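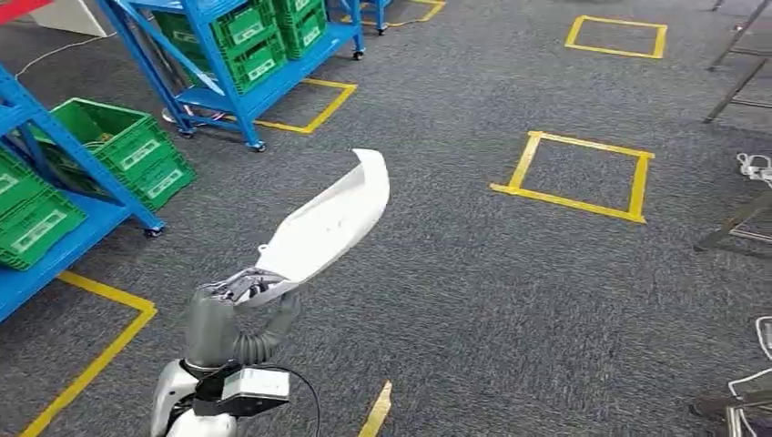 A Vekus hand holding a glossy shell panel, with green crates parked on blue carts behind it.

Vekus will start renting out its parts-handling robot by the month in July, and the first customer on the list is Troseck, a maker of plastic housings in Fanville. The price is $3000 a month, with a setup fee of $1000 that the company calls "modest" and Troseck's accountants reportedly call something else.

For that, customers get the robot, remote support and a training course 37 pages long, nine of which cover where to put the floor tape. Coffee is extra.

The selling point is the hand. Vekus says it can take hold of long, curved, slippery panels by the edge – the sort of part that suction cups tend to sulk about – with fingers on one side and a thumb on the other.

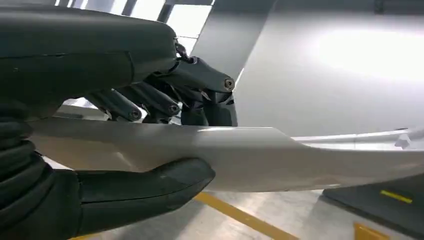
It is also the pricey bit to fix. The rental covers normal wear, but a replacement fingertip outside the plan costs $352, and the contract takes a fairly stern view of what counts as normal.

Rival Bakos still sells its machines outright and says it has no plans to change. Vekus is offering site visits every Thursday until the launch, starting at 7 a.m., presumably to weed out the merely curious. Rentals run for a minimum of six months.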